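How to Get the Smell Out of a Kitchen Trash Can

My kitchen trash can and I have been together a long time, and every August it reminds me who is in charge. Air freshener gave me garbage with a hint of pine. Scrubbing works better, and you can be done before lunch.

What you need: dish soap, baking soda, white vinegar, an old toothbrush, rubber gloves and a hose or a bathtub. If you use the bathtub, tell the people you live with.

Step 1. Take the bag out and look at what is underneath it. I once found a receipt from a hardware store in Flerkberg and most of a peach.

Step 2. Rinse with hot tap water, swish, and dump it down a drain. Don't dump it on the flower bed – I have apologized to those marigolds.
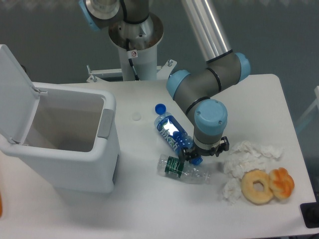

Step 3. Baking soda comes next, and you want more than feels reasonable. Shake it over the damp bottom, add a squirt of soap, and scrub the corners until your shoulder complains. Now for the parts everyone skips. If your bin has a hinged lid and a recessed handle like the white one in the photo, the smell has two more places to hide, so take the toothbrush to the hinges and then work it all the way around the inside of that handle. Sticky fingers have been in there for years. Some of them were yours.

Step 4. Rinse out all the baking soda, then wipe the inside with equal parts vinegar and water. Leave it ten minutes. Never use bleach anywhere near this step, as the two together make a gas you don't want to meet.

Step 5. Rinse again and dry it in the sun with the lid open. My neighbor Pieter skips the drying and bags it up wet, and his kitchen smells like a pond.

Once it's bone dry, put a folded sheet of newspaper in the bottom, then the new bag. Change the paper when you remember. I do mine every other week, or when company is coming.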